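Start | Geschichten | Gedichte | Gästebuch | Über mich

Wir verwenden Cookies, damit die Seite funktioniert. Mit dem Weiterlesen stimmst du zu. [OK] [Mehr erfahren]

Der Brunnen von Skurham

Also, ich hatte das Haus ja nur wegen der Küche genommen. Große Küche, Fenster nach Süden, und im Garten ein Brunnen, den der Makler »charmant« nannte. Dass der Brunnen summte, stand nicht im Exposé.

Das erste Mal hörte ich es im Januar, nachts um halb drei, als ich wegen der Heizung aufgestanden war. Ein Ton, ganz tief, wie wenn jemand in eine leere Flasche bläst, nur freundlicher. Ich stand da in Socken am Fenster und dachte: Na toll. Vierhundert Kilometer umgezogen, und jetzt das.

Am Morgen ging ich rüber zu Araceli Carretero. Sie wohnte seit einer Ewigkeit im Nachbarhaus und wusste alles über Skurham, auch das, was man lieber nicht wissen wollte. Sie goss mir Kaffee ein (so stark, dass der Löffel fast stehen blieb!) und hörte sich die Sache an, ohne mich ein einziges Mal auszulachen.

»Ach, der singt wieder«, meinte sie. »Dann mag er dich. Bei den Trunettis hat er keinen Mucks gemacht, und die waren elf Jahre drin.« 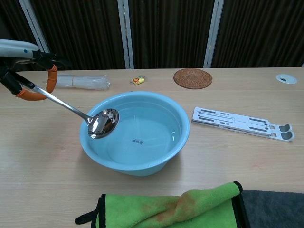
»Und was will er von mir?«, fragte ich.

»Er will, dass du ihm was erzählst«, sagte Araceli. »Irgendwas. Die alte Kirui hat ihm immer die Zeitung vorgelesen, sogar die Todesanzeigen.«

Ich kam mir natürlich furchtbar albern vor. Trotzdem saß ich am Abend auf dem Brunnenrand, Decke um die Schultern, und erzählte. Erst vom Umzug, dann von der Arbeit, dann, weil es dunkel war und keiner guckte, von Chepkoech. Chepkoech Mwaipopo und ich hatten uns in der Jerentstraße eine Wohnung geteilt, 66 Stufen bis nach oben, kein Aufzug, und ich kannte keinen Menschen, mit dem man so gut streiten konnte. Bis wir uns einmal zu gut gestritten hatten. Es ging um ein Sofa. Ein Sofa! Seitdem Funkstille.

Der Brunnen summte die ganze Zeit leise mit. Als ich bei dem Sofa ankam, hörte er auf.

»Was denn?«, sagte ich in das Loch hinein. »Sie hätte ja auch anrufen können.«

Stille. Eine ziemlich beleidigte Stille, wenn man mich fragt.

Drei Nächte ging das so. Ich erzählte ihm vom Wetter, von einem Krimi, den ich nach 237 Seiten weggelegt hatte, ich las ihm sogar die Todesanzeigen vor. Nichts. In der vierten Nacht konnte ich vor lauter Ruhe nicht schlafen, holte das Telefon und wählte. Es war kurz nach elf.

»Wer stirbt?«, sagte Chepkoech.

»Niemand. Ich hab einen Brunnen.«

»Du hast was?«

Ich ging raus in den Garten, im Nachthemd und in Gummistiefeln, und hielt das Telefon über den Rand. Und da kam er, der Ton, tief und rund und so zufrieden, dass drüben bei Araceli das Licht anging.

»Klingt wie unser Sofa, wenn du dich draufgesetzt hast«, sagte Chepkoech, und dann fragte sie, ob es nach Skurham einen Zug gibt.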